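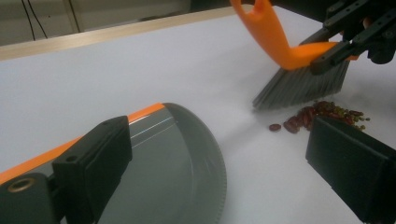
Orange broom on a white tabletop.

Small Brewery Management – Notes for Session 4: The Taproom

Welcome back, everyone! Last time we got as far as fermentation schedules and I promised we'd finally talk about selling the beer, so let's do that. Keep your numbers from the homework handy (the ones for Treken, our practice brewery), you'll need them in the second half.

Why a taproom at all?

When I started out I thought of the taproom as a nice extra. I was wrong! A pint poured over your own bar leaves far more money in the building than the same pint sold through a distributor. You skip a middleman, you skip the packaging, and you get to watch people's faces when they try the new batch. I learned more from one slow afternoon behind the bar at Umis than from a whole season of sales sheets.

Working the numbers

Treken sells 215 pints on a good night. Say each pint brings in $5 after the cost of the beer itself. That gives us $1,075 before wages, rent and the rest. Now suppose the night's running costs come to $1,525. Oops. Work out how many pints Treken needs to break even (it's 305) and then tell me how you'd get there. Raising the price is the answer I always hear first, and it might even be right, but have a look at opening hours and the food question too.

How many taps?

Fewer than you'd like. Beer that sits in a keg for weeks goes dull, and hoppy beers go first. Erzsébet Farkas ran the bar at Jastusness with four taps for its first year and sold out of something almost every weekend – she says regulars came in early so they wouldn't miss it. Start small, add a line when you keep running dry.

Line cleaning

Put it on the calendar and stick to it. Dirty lines give you a buttery or sour taste and the brewer gets blamed for it. Write down the date and who did the job.

For next time

Read the Magyar case (the pub that switched to brewing in August) and bring a one-page tap list for Treken, with prices. Hand in by 14/12/2024, please, on paper if you can manage it.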